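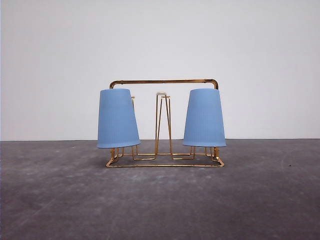
Fig. 4: Cups hung upside down on a wire rack.

4. Care of the drinking water filter

This section is for the Kudo under-sink filter in the Bromutent kitchen kit. Read all the steps before you close the water.

Changing the cartridge

1. Close the cold water valve under the sink. Turn it to the right until it stops.
2. Open the filter tap and let the pressure go out.
3. Put a bowl under the housing. Some water will always come.
4. Turn the housing to the left with the key and pull out the old cartridge.
5. Wipe the rubber ring and put it back in its groove.
6. Insert the new cartridge – the arrow must point up – and close the housing by hand only.
7. Open the valve slowly and let the water run for 9 minutes. Do not drink this water.

CAUTION: Never use the key for closing. The housing can crack.

Note: One cartridge is good for 2,000 liters. With very hard water, change it earlier.

Cups and glasses

Wash cups by hand with mild soap. Do not leave them standing in the sink during the filter change.

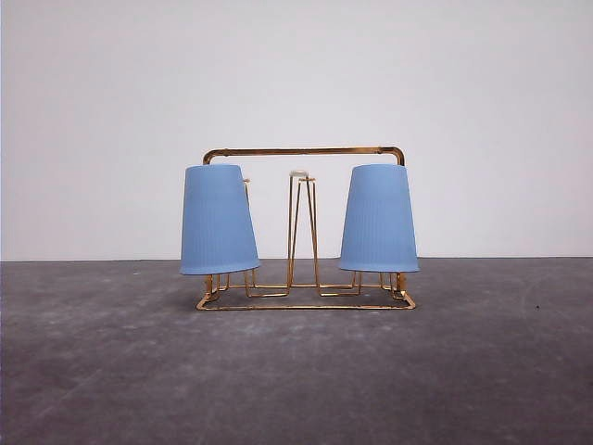 Fig. 5: Rack with carrying handle, cups with the rim down.

If the water tastes of plastic after step 7, repeat this step one time. If the taste stays, write to Grekard service in Morovport and give the number from the housing label.

Text: Celina Głowacki, revised 02/08/2026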